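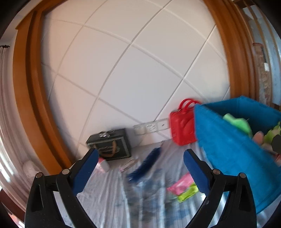
Tile wall end of the bedroom set: outlets, red bag, black case, blue basket.

9 August 2019

Bedroom set, tidying list, second go. Tegan Goodwin is off until next week and has left me her notes, which consist of the word "bags" underlined twice. I am therefore the bags department.

State of things when I came in: the bed had become the place where items go when they have no other place. I cleared it in one pass and put everything on the floor, which felt like progress until I needed to walk anywhere. Then I put most of it back on the bed and started properly.

The wall. Big white tiles in a bedroom still bother me. Saskia Te Moana says plenty of people sleep in rooms that used to be something else, and she is right, but I keep expecting a shower. It does wipe down nicely. The grout is gray and I have decided it was always meant to be gray.

Outlets. The row of three low on the wall is a nuisance in exactly the way outlets are at home. They sit just above bed height, so whatever gets pushed back along the wall ends up in front of the one you want. New rule, written on the sheet by the door: bags may stand to the left or the right of the outlets, never in front. I broke it myself within the hour with a pillow. The rule does not mention pillows. It does now.

Red bag. Stands up by itself, bless it. The boxy shape means it can be put down anywhere and it stays the shape it was. Handles up, embossed side facing the room, done. We tried laying it flat on the shelf last time and it took up twice the space for no benefit. It goes to the right of the outlets and I consider the matter closed. Saskia would like it in the closet on the grounds that a bag is a closet item. I would like to see the closet she has in mind, because ours is full of blankets.

Black case. Harder. It leans, so it needs the wall, and it needs to be far enough along that nobody catches the strap, or handle, with a knee. Left of the outlets works. I first stood it too close to the door side and knocked it over twice, both times while carrying something else. We still have no agreed name for it. The inventory sheet says "case, black, fancy front" in Tegan's handwriting and "the box" in mine. For sorting purposes it counts as a bag. If anyone objects, please bring a better category and not just the objection.

Blue basket. This is where the day went. It is soft fabric, and it has opinions about its own shape: full, it stands; half full, it slumps on one side like it has had bad news. I packed it three ways.

First, clothes at the bottom, soft toys on top. Looks fine, stands fine. Anyone looking for a sock has to take out every toy.

Second, toys at the bottom. The basket went lumpy and leaned over onto the bag next to it. Also, the toys were then forgotten, and I found a stray one under the bed afterward that should have gone in.

Third, toys only, clothes to the drawer where clothes live. Obvious in hindsight. The green plush still sticks out over the rim whatever I do. I have turned it, folded it, and sat it under the others, and up it comes. It can stay as it is. At least you can tell from the door what the basket is for, which saves writing a label.

Labels, while I am on the subject. The Pretetti ones came off again. They stick to paper, to my sleeve, and to each other. On fabric they last about as long as it takes to leave the room. I have ordered tie-on tags from Jiltby, 27 in a pack, and in the meantime everything is labeled by being recognizable.

Timing, for what it is worth. Clearing, sorting and putting back took 67 minutes with the basket repacks, and I am not going to pretend the repacks were planned. Tegan did the whole room faster in April, but in April there was no basket and the bed was mostly a bed.

Things that went wrong and were my fault: see pillow, see case. I also made the bed before checking underneath it, and so made it again.

Things that went wrong and were the room's fault: the door frame. It is a handsome warm brown and it is narrower than it looks when your arms are full. I have a bruise on the elbow with a fairly good imprint of the edge. Suggest we carry things through one at a time, like adults.

Moved out of the room altogether:
the spare blanket from Pirnham, which sheds
one hanger, bent
the Chávez lamp, which had no free outlet within reach of its cord and had been standing there unlit as a kind of ornament

To do next:
Ask Tegan what "bags" meant. If it meant shopping bags I do not want to hear about it until after lunch.
Clear a shelf in the closet so Saskia can have her argument with something in front of her.
Find out who keeps putting clothes in the toy basket. I have a suspicion and she signs these pages too.
Wipe the tiles behind the case, I only did the ones I could reach.
Tags on the basket when the Jiltby pack arrives, one on each side, so it doesn't matter which way it slumps.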